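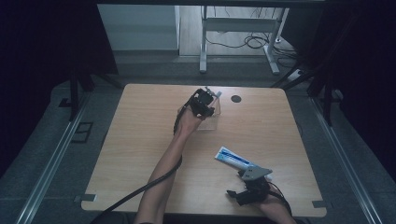
Packhelferinnen und Packhelfer gesucht - für unsere Kulturbeutel-Aktion im November

Die Werkstatt Gajdoš packt wieder Waschzeug für Menschen, die oft von einem Tag auf den anderen ins Krankenhaus oder in eine Unterkunft müssen, und dafür suchen wir freundliche, geduldige Hände! Wir möchten etwa 180 Sets zusammenstellen, und wer schon einmal dabei war, weiß, wie gemütlich so ein Vormittag am Tisch werden kann.

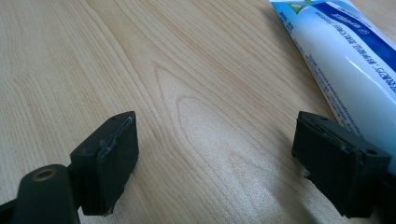

Eine Schicht dauert 90 Minuten, dazwischen gibt es Kaffee und meistens auch Kuchen. Vorkenntnisse braucht ihr keine, nur ein bisschen Freude am Sortieren und saubere Hände - das Übrige zeigen wir euch in Ruhe. 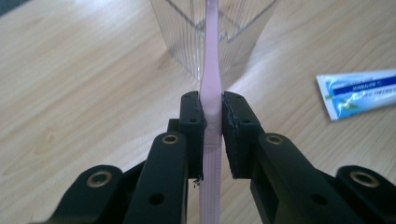 In jedes Set gehören Zahnpasta, Zahnbürste, Seife und ein kleines Handtuch. Bei den Farben sind wir ganz offen, eine blassrosa Zahnbürste wie diese kommt genauso hinein wie jede andere, und wer mag, stimmt alles hübsch aufeinander ab. Schön wäre es, wenn ihr an mindestens 3 Vormittagen kommen könntet.

Meldet euch gern bei Zoila Huanca im Büro, sie teilt die Schichten ein und freut sich über jede Nachricht!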